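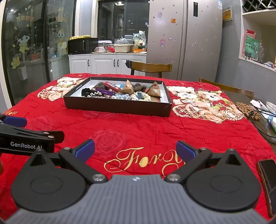 Revside Guesthouse Furnishing Package

The Revside package supplies bedding, table linen and basic room equipment to family-run guesthouses, small inns and bed and breakfast houses. It is offered by Baumgartner Lodging Supply and may be ordered for a single room or for an entire house. The package is intended for properties that do not operate their own laundry on a commercial scale and that replace their linen in stages.

Contents of the package, per double room

Fitted sheets, queen: 3
Flat sheets, queen: 3
Pillowcases: 8
Duvet, medium weight: 1
Duvet covers: 2
Mattress protector, washable: 1
Bath towels: 6
Hand towels: 6
Bath mats: 2
Luggage rack, folding: 1
Bedside lamps: 2
Clothes hangers: 11

Single rooms are supplied with the Revside Single, in which the number of pillowcases and towels is halved and one lamp is included. Family rooms are treated as one double room and one single room for ordering purposes.

Sheets, duvet covers and pillowcases

All Revside bed linen is woven from a blend of cotton and polyester in plain white. The fabric may be washed at up to 140°F and tumble dried on a medium setting. Chlorine bleach should not be used. Each item has a colored thread sewn into the hem to show its size, so that housekeeping staff can sort folded linen without opening it. Blue is used for single, green for queen and red for king.

Pillowcases close with an inside flap and have no buttons or zippers. Duvet covers are open at the foot and are supplied with four corner ties.

Breakfast room linen

Table linen is sold separately under the Bunero name. Bunero tablecloths are available in square, round and rectangular cuts, with matching napkins and runners. The standard colors are white, sand, moss and dark red. Other colors can be dyed to order for houses with 76 or more place settings. Dyed orders cannot be returned.

Guesthouses that serve breakfast daily are advised to hold three sets of table linen: one in use, one in the wash and one on the shelf. Napkins wear out sooner than tablecloths and can be reordered on their own at any time.

Room equipment

The folding luggage rack has a steel base and woven straps, and stores flat inside a standard closet. The bedside lamps are fitted with a switch on the base and accept any bulb with a medium screw cap. Bulbs are not included. Replacement shades and straps are kept in stock and are listed in the spare parts section of the order form.

A small wall safe, the Zullus, may be added to any room. It opens with a four-digit code chosen by the guest and cleared by the house at checkout. The Zullus must be mounted to a solid wall or to a fixed shelf. Mounting screws for both are supplied, together with one master key per property. Lost master keys are replaced only on written request from the registered owner.

Price and ordering

The Revside package for one double room is $859, excluding sales tax and freight. Prices for the Revside Single, Bunero table linen and the Zullus safe are given on the current price list, which took effect on Jan 17, 2024. Orders for more than ten rooms are quoted individually.

Orders are accepted by mail, by telephone or through the online order form. The customer is asked to state the number of rooms, the bed size in each room and the thickness of the mattresses. Mattresses deeper than 14 inches require the deep-pocket fitted sheet, which is supplied at no additional charge if requested at the time of ordering.

Houses that open for the summer season should place their orders by the first week of May. Later orders are filled in the sequence received.

Delivery

Linen is delivered folded and packed by room, with the room number printed on the outside of each carton where this has been provided. Lamps and luggage racks travel in separate cartons. Deliveries are made to the ground floor. The customer should inspect all cartons upon receipt and report any damage in writing within seven days.

Returns and warranty

Unwashed linen in its original packing may be returned within 30 days. Luggage racks, lamps and safes are covered for two years against faults in material and workmanship. The warranty does not extend to stains, tears or damage caused by unsuitable detergents.

Contact

Questions concerning the Revside package, including requests for fabric samples, should be directed to Fatemeh Kiani, Guesthouse Accounts, Baumgartner Lodging Supply. Samples of up to five fabrics are mailed free of charge to registered lodging businesses.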